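Miércoles 21 de abril

Lluvia hasta mediodía. He terminado de pasar a limpio las cuentas de marzo: 753 en comida, más que en febrero. Llamó Blažena Holub desde Pludov – sigue con la rodilla mal y no vendrá hasta el verano. 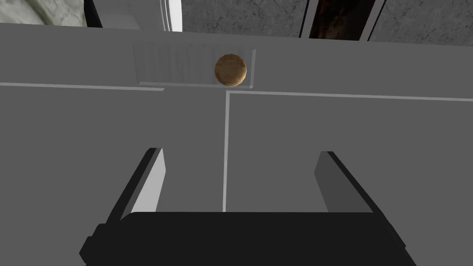 Armario gris, dos puertas abajo.

Por la tarde anduve hasta Lumbao por el camino viejo. El arroyo baja crecido y hay que cruzar por el puente. Volví a las 9 con los pies empapados, cené sopa y leí dos capítulos. En la radio, nada.

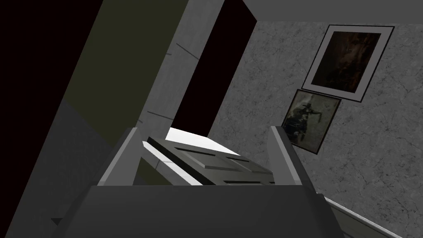

¿Cuándo planto las patatas?
El sábado, si la tierra ha escurrido; si no, espero otra semana.

Falta escribir a Blažena y mandarle las semillas de judía que pidió. También comprar sellos – quedan 2. La carta del seguro sigue sin abrir.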